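# Sorting out the toy kitchen

Our toy kitchen had been multiplying for years, mostly through kind relatives, and by November I could hardly shut the lid on it. If yours is the same, put the kettle on and set aside an evening, as it's a rather pleasant job once you get going.

## Get it all out

Use a plain dark table if you have one, as small bright pieces show up so much better on it. Start with the cup, the plate and the pretend vegetables, and leave the fiddly bits for later.

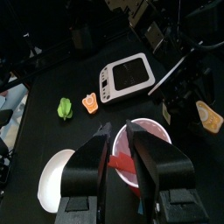 Give everything a wipe with a soft cloth and warm water with 3 drops of washing-up liquid in it. I use 500 ml, in an old jug from Arau, and that does the lot.

## Match up the pairs

Go through the little plastic food next and put like with like. Orange-edged pieces with a pale disc in the middle belong together, whatever your children have decided they are (ours say eggs, mostly!).
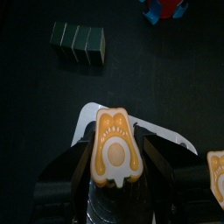
*Posted from Weltley, November 1, 2020*

Once the matching ones are together, pop them in a small bag. Cups and bowls can stay out until the very end, ready for the big box.

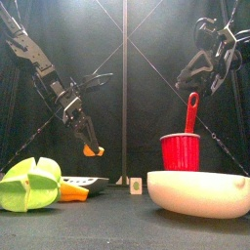 ## Put it away

Big things go in first, then the bags on top, where small hands can reach them.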